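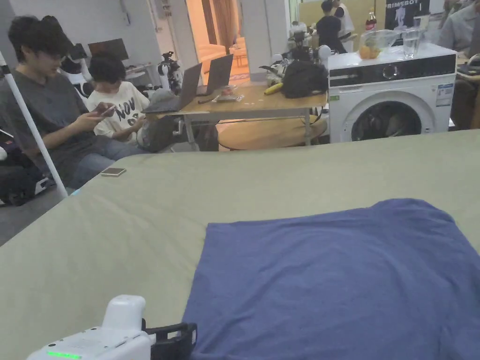

I own four good T-shirts. I know this because I got rid of the rest in August, and I've been wearing the same four in rotation ever since, and the only person who has noticed is my mother-in-law, who thinks I've lost my job.

I'd like to make a case for the plain T-shirt, and more than that for buying it once, paying a fair bit for it and then looking after it as if it were a coat. We do this with coats! People will talk to you for a quarter of an hour about a coat, where they found it, how they had the lining redone, how it was their dad's. A T-shirt gets bought in a pack with the socks and thrown out when the neck goes baggy, and then we do it all again.

I was as bad as anyone. When I emptied the drawer (and the other drawer, and the bag on top of the wardrobe) I found shirts from a fun run I didn't finish, shirts from a job I left years ago, and three in the same shade of grey that I'd clearly bought each time thinking I didn't have a grey one. Hardly any of them fitted. They'd all gone short and wide, the way cheap ones do, so that you end up with something the shape of a tea towel with sleeves. The side seams had wandered round to the front.

My friend Rungnapa Panyasiri does alterations from the room above a dry cleaner's, and she's the one who explained the wandering seams to me. It's to do with the cloth being cut slightly off the grain, she says, often to squeeze more shirts out of the same roll, and then the first hot wash lets it twist back to where it wanted to be. Nothing you do at home will put that right. She told me to hold a shirt up by the shoulders in the shop and look at whether the seams drop straight down, and I now do this in public, at arm's length, with my head on one side. I do look a bit odd. I've walked out of plenty of shops with nothing.

So, money. The shirt I like best is a navy one from Kindlow and it cost me £27, and I can already hear people sucking their teeth. I sucked mine. But I've had it for 281 washes (I keep a tally in pencil on the inside of the airing cupboard door, leave me alone) and it's still the length it was when I bought it. The pack I used to buy lasted me one summer if I was lucky. I'm not going to do the sums in front of you, they're dull and you can do them yourself, but it isn't a close contest.

I do know that £27 in one go is a different thing from a few quid now and a few quid later, and if you haven't got it, you haven't got it. I've been there, and I'd have thrown something at anyone who told me to invest in basics. What annoys me is that plenty of people who do have it will spend it on a round of drinks without blinking and then say it's mad money for a shirt. It's a thing you wear against your skin all day!

And the expensive end is often no better, I should say. I had one from Skostura, a present, lovely box, tissue paper, the lot, and it had a hole under the arm before Christmas. Price tells you very little. Turn it inside out and look at the stitching, and give the neck ribbing a good pull to see if it springs back.

As for looking after them, I've become a bore. Cool wash, inside out, no tumble dryer ever. I give each one a sharp flap when it comes out of the machine, then smooth it flat on the table with my hands before it goes on the airer, and it saves nearly all the ironing. Fold them or roll them, I really don't mind. My husband rolls his and they look fine. He hangs his on the line by the shoulders, though, and gets little pointy ears, and we've agreed not to discuss it any more.

The tally's still going, by the way. When the navy one does wear through I shall cut it up for dusters, and I've got my eye on a green one.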